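Clarkmont Prize Awards Dataset
README

Last updated: October 1, 2025
Maintained by Eyerusalem Lemma and Concetta Ferraro, Clarkmont Prize records office

What the dataset covers

The dataset lists every application made to the Clarkmont Prize for Local Environment Projects over its first 12 rounds. There are 2768 applications in the main table. Of these, 875 reached the second stage and were read by the judging panel. The prize is open to community groups, schools, small firms and parish councils, and pays for work on rivers, household waste, tree cover and home energy use.

Each row is one application. A group that applied in three rounds has three rows, linked by the same applicant code.

Files

applications.csv holds the main table.
panel_scores.csv holds the judges' marks for second-stage applications.
awards.csv holds the sums offered, the sums paid and the date of each payment.
themes.txt explains the theme codes.

All files are UTF-8 with commas between fields. Dates are day first. Money is in pounds, with no pound sign and no adjustment for inflation.

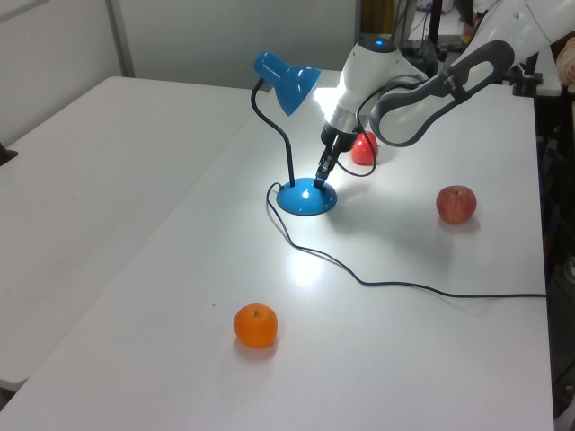
Main fields

app_id: a unique number for the application. Numbers are not in order of arrival.
applicant_code: the same for every application from one group, even if the group changed its name.
round: the round number, starting at one.
theme: one of RIV, WST, TRE, ENG or OTH.
asked: the sum asked for.
stage: the furthest stage reached.
region: the region where the work was to be done. It may differ from where the applicant is based.
summary: the applicant's own short summary, with names and addresses taken out.

A blank in "asked" means that no sum was given on the form. A zero means the applicant wanted advice only.

How the data was put together

The first four rounds were run on paper by the Negash Fund, and the forms were typed up later. Handwriting was a problem in places, and doubtful entries are marked Y in the "unclear" column. Rounds five to nine came from the Droso grants system. Later rounds came from Bravari, which replaced it. The two systems used different theme lists, and Concetta Ferraro matched them by hand. Anything that fitted two themes equally well was put under the one named first in the summary.

Judges' marks run from 0 to 10. Judges' names were removed and swapped for letters, and the letters are shuffled each round, so a judge can't be followed from one year to the next.

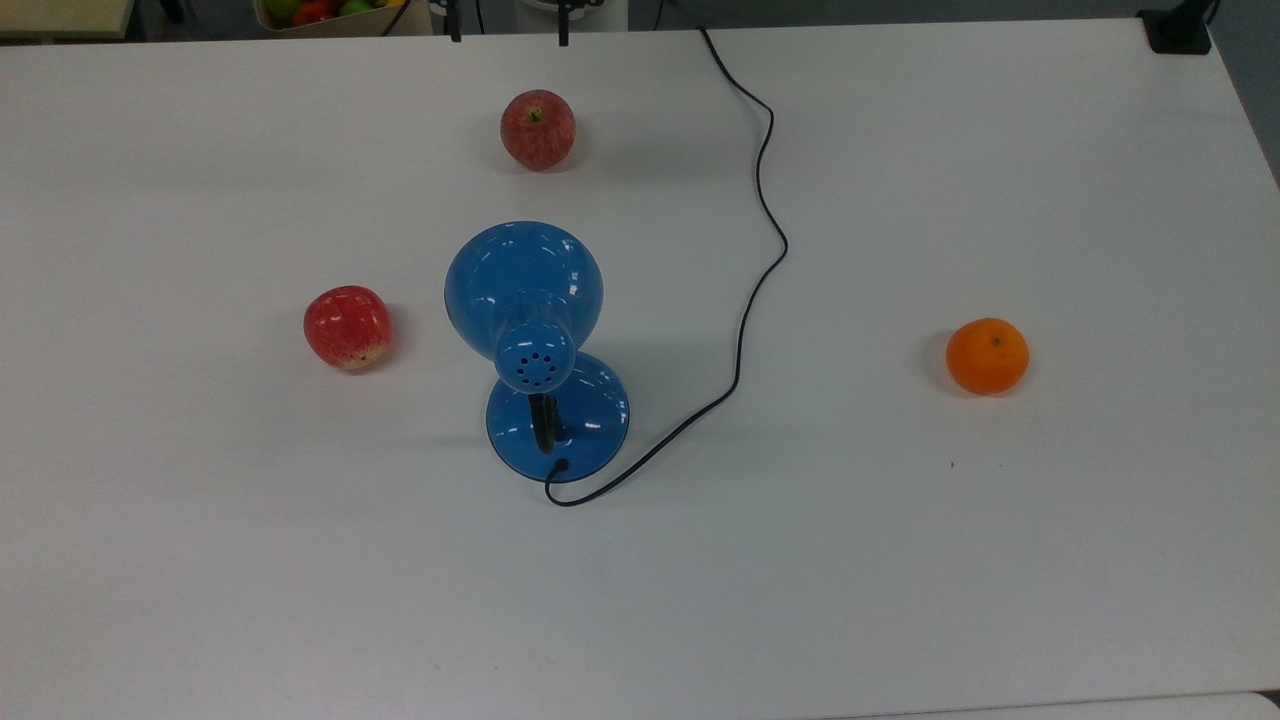
Known problems

Round three has no panel scores. The sheets were lost in an office move.
Region borders were redrawn between rounds six and seven. We have not recoded the earlier rows.
Energy projects are under-counted before round five, when many were filed under OTH.
Awards from the latest round are shown as offered only. Payments will be added in June.

Use

You may copy and share the files for research, teaching or reporting if you name the source. Please do not try to work out who the applicants were from the summaries. Send corrections to the records office with the app_id and the name of the field.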